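Ticket 34-2: Refrigerator compartment not holding set temperature
Site: Zederwood Residence Hall, second-floor shared kitchen
Status: Closed

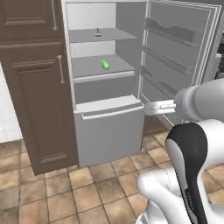
Parveen Sultana reported that milk had spoiled twice in April, and that the dial had been at the coldest setting on both occasions. She asked whether residents should stop storing dairy products until the matter was resolved.

**Initial response.** Residents were advised to keep dairy and cooked food in the first-floor unit until further notice. The request was assigned to Kenneth Rankin.

**Checks performed**

- Thermometer placed in a glass of water and left overnight. Reading at 7:15 a.m.: 13 °C. Target: 5 °C or below.
- Dial tested through its full range. The compressor responded at each setting.
- Door seals cleaned with warm water and mild soap. A strip of paper closed in the upper door slid out freely on the hinge side.
- Rear coils found heavily coated with dust. Vacuumed with the unit unplugged.

**Second reading.** 9 °C the following morning. Cleaning the coils improved performance but did not correct the fault.

**Action taken.** A replacement upper seal was ordered from Pringle. The first part delivered was for a different door width and was returned. The correct seal was fitted at 2:00 p.m., and the hinge screws were tightened at the same time.

**Final reading.** 4 °C after one night, with the dial at its middle setting. The paper strip now holds on all sides of the door.

**Notes for residents.** Dairy storage may resume. Please leave the dial at the middle setting and report any change through the housing desk. Coil cleaning has been added to the Plarkano maintenance schedule.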